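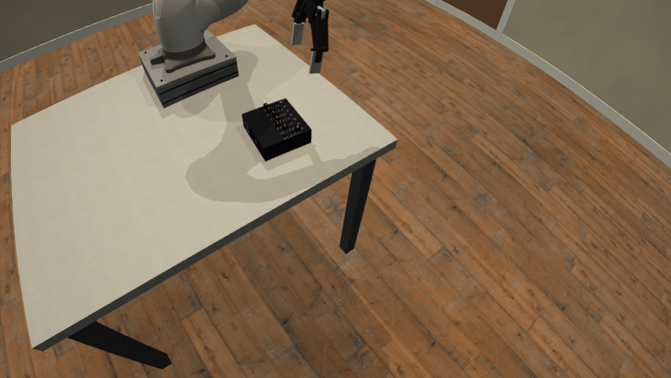 A flat table with a pale top and black legs.

How to keep a season record for your football club

Posted 13 July 2019

A club in a local league plays a lot of matches between August and May, and by the spring most people can't remember who scored in the autumn. A simple record fixes that. You need a spreadsheet, the match programs if your club prints them, and a few minutes after each game. These steps follow the layout I use for Baltham matches.

Step 1. Set up the match sheet
Make one row per match. The columns are date, competition, opponent, home or away, halftime score, final score and attendance. Keep league and cup games on the same sheet and use the competition column to sort them later.

Step 2. Set up the player sheet
Make one row per player. Add a column for each match and enter S for a start, B for an unused substitute, or the minute he came on. A player who replaced someone after 70 minutes gets 70. Leave the cell blank if he wasn't in the squad.

Step 3. Record the goals
Goals go on a third sheet, with one row each. Enter the match date, scorer, minute and type (open play, penalty, free kick, corner). Own goals are listed under the opponent's name with OG after it. For the 2-2 draw at Cusow that means four rows.

Step 4. Enter attendance
Use the figure the home club announces. If none was given, leave the cell blank and don't guess. Type 1,000 as a plain number, without words after it, or the average won't work. Our best gate last season was 530, against Okasska.

Step 5. Check against a second source
Compare your totals with the league website once a month. Scorers are the usual problem, mostly when a shot is deflected. Pick one source to follow and write its name at the top of the sheet.

Step 6. Close the season
In June, save a copy with the season in the file name and lock it. Start the new season from a blank version. Players who are staying can be copied over, but clear their match columns first.

If a postponed game is replayed later, change the date in the original row. Abandoned games go at the bottom and don't count toward appearances.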